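How to Record a Beacon Pass from a Low Orbit Satellite

Apr 4, 2019

These steps cover one complete recording of the Ballura beacon, from loading the orbital elements to saving the log. The same procedure works for most small satellites with a narrowband beacon. Only the frequency and the mode change.

What you need

A computer running Utance, with the tracking and recording modules installed
A Drekton receiver with its USB cable
A handheld directional antenna, or a fixed one on a Maeng rotator
Coaxial cable with connectors that match both ends
A clear view of the sky in at least one direction

Ballura flies in a near-circular orbit at 560 km. At that height a pass is short, and the useful part is shorter than the pass table suggests. Do all setup before the satellite rises. Changing a cable or a setting in the middle of a pass usually costs you the rest of it.

Step 1. Set the clock

Open the time settings on the computer and force a sync with a network time server. The Doppler correction in Utance is calculated from the system clock. A clock that is off by a few seconds will put the correction in the wrong place, and the error is worst near the middle of the pass, where the frequency changes fastest.

Check that Utance is set to display UTC. Pass tables, logs and reports all use UTC. Mixing local time and UTC is the most common cause of a missed pass.

Step 2. Enter your station location

Go to Station, then Location. Enter latitude and longitude in decimal degrees, with west longitude and south latitude as negative numbers. Enter height above sea level in meters. Height has little effect on the prediction, so a value read from a map is good enough.

Save the location and restart the tracking module. The old location stays in memory until you do.

Step 3. Load fresh orbital elements

Go to Data, then Update Elements. Look at the epoch of the Ballura entry once the update finishes. Elements for a low orbit go stale as drag slowly changes the orbit. Do not use a set older than 10 days. If the epoch is older than that and the update reports no errors, delete the local file and run the update again.

After a launch, several objects from the same deployment may be listed under temporary names. Early element sets can be swapped between objects. If the signal arrives clearly ahead of or behind the prediction, try a neighboring object in the list.

Step 4. Choose a pass

Open the pass table and sort by maximum elevation. Set the lower limit to 20 degrees. Passes that peak below this can be received, but trees, buildings and ground noise will break up the signal. A first recording should be made on a higher pass.

Note the rise time, the rise azimuth, the set azimuth and whether the satellite travels north or south. Write them on paper if you are using a handheld antenna, as a screen is hard to read outdoors.

Step 5. Configure the receiver

Connect the antenna to the Drekton before applying power. In the receiver panel:

Set the center frequency to the value published by the satellite operator.
Set the mode. For a Morse beacon, use upper sideband. For a packet beacon, use the mode given in the operator's notes.
Turn automatic gain off and raise the gain by hand until the noise floor just begins to climb. Stop there.
Turn Doppler correction on.

If the waterfall shows strong lines at regular spacing with the antenna connected, look for a nearby power supply or monitor. Move the antenna away from the computer first. A ferrite choke on the USB cable also helps.

Step 6. Check the rotator, if used

Send the Maeng to the rise azimuth and confirm with a compass, corrected for local declination. Run it through the full track once with the preview command. Watch the cable as it turns. Cable that pulls tight at one end of travel will sooner or later damage the connector.

For passes that cross north, set the rotator stop to south. Otherwise it may need to unwind a full turn mid-pass.

Step 7. Record

Start recording 3 minutes before the predicted rise. Point the antenna at the rise azimuth, a little above the horizon. The signal normally appears once the satellite is clear of local obstructions.

With correction on, the beacon should stay near the same place on the waterfall. A steady drift in one direction points to a clock error or old elements. A constant offset points to receiver calibration, and can be removed afterward.

With a handheld antenna, twist the boom slowly as you track. The satellite may be tumbling, and its polarization changes as it does. Fades that repeat at an even interval are normal.

Keep recording until the predicted set time has passed. Do not stop at the first deep fade.

Step 8. Save the log

Export the audio as an uncompressed file. Compressed formats can remove detail that a decoder needs. Put the satellite name, the UTC start time and the frequency in the file name.

Add the element epoch, the gain setting and the antenna type to the notes field. Keep a written station log as well, with one line per pass, including passes where nothing was heard.

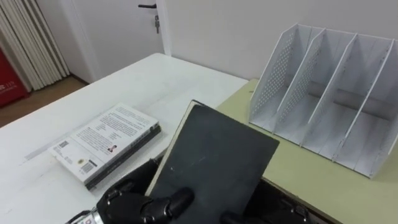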